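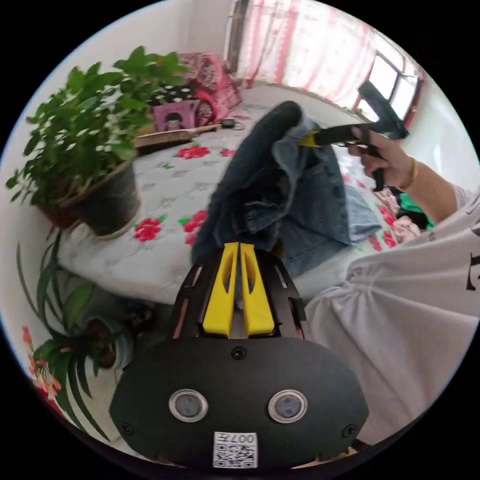
Dark blue denim in a crumple, lifted up off the rose cover.

Blog > Around the House > Laundry and Linen

July 20, 2022

Posted by the author in Laundry and Linen

I have been told, by a book, two websites and the back of a packet, that I fold my jeans wrong. The correct way is to stand them up in the drawer like files. You lay them flat, fold one leg over the other, tuck in the crotch so you have a straight edge, then fold in thirds until you have a brick that balances on its end. Mine have never balanced on their end. They lean for a bit and then open up like a sandwich.

I gave it a fair go, though. I started in February with a set of drawer dividers from Italance, which cost me $70 and are now holding gift wrap. The idea was that every pair would have its own slot and I would be able to see all my jeans at once. I own dark blue jeans and slightly lighter blue jeans. Seeing them all at once was not something I had been missing.

What does make a difference, as far as I can tell, is the bed. I used to fold at the kitchen table and it was hopeless, too narrow for a pair of adult trousers and usually sticky at one end. The bed is big enough to leave one pair lying flat while you deal with the next, and the T-shirts can wait in a heap at the side until you're ready for them. I strip it back to the quilted cover first, the one with the red roses and green leaves all over it. I know what people think of that cover. It came from Türkmen, the fabric and bedding shop behind the old post office, and it has outlasted two plain grey ones that were supposed to be better quality. It also has enough grip that denim stays where you put it, and I can't say that for the satin thing my sister-in-law gave us.

The other trick I was sold on is the lift. You pick jeans up by the waistband, hold them in the air and let the weight of the legs pull the creases out before you lay them down. The Nimden people (they make the fabric spray) say this will halve your ironing. I don't iron jeans, so I suppose half of nothing is a saving. But I will admit the lift is worth doing. If you drop them on the bed in a crumple and try to smooth them out from there, you end up chasing the same fold from the pocket to the knee and back. Up by the top, a shake, then down. I do the same with T-shirts, by the shoulders.

I am less convinced by the spray. It was meant to "relax the fibres" and it made the room smell like a hotel corridor. It also says to keep it off plants, which is a nuisance when there's a big leafy one in a pot right beside the bed and a spider plant below it. They were there first and they're staying. I don't like having to hold laundry at arm's length so the greenery doesn't get relaxed as well.

Then there's colour order. Apparently I should be sorting everything light to dark before I fold. I tried it for one load. A pink thing and a bright green thing had to be placed somewhere on a scale, and I stood there far longer than a grown woman should, wondering whether green is darker than pink. Now I fold whatever is closest to my hand. The drawer doesn't know.

The method I've ended up with for jeans:

Empty the pockets. Lift by the waist and shake. Lay flat, one leg over the other. Fold up from the hem to the waistband, then once more. Stack them, lying down, with the pair you wear most on top.

That makes four pairs to a pile in my drawer before it starts to catch. I was all set to buy the Pendar folding board as well, and had it in the cart, but the reviews put me off. One woman had timed herself and saved 60 seconds a load, and she seemed thrilled. It takes me longer than that to find the other sock.

If anyone has got the upright method to work with proper heavy denim, with no dividers and no stretch in the fabric, I would like to hear how. Please don't send me the video with the cereal box. I've seen it, and I've made the cereal box one, and it went out with the recycling.

Next time I want to get into fitted sheets, and whether it matters at all if they go in the cupboard as a ball.

Contact | © 2022, all rights reserved | Back to top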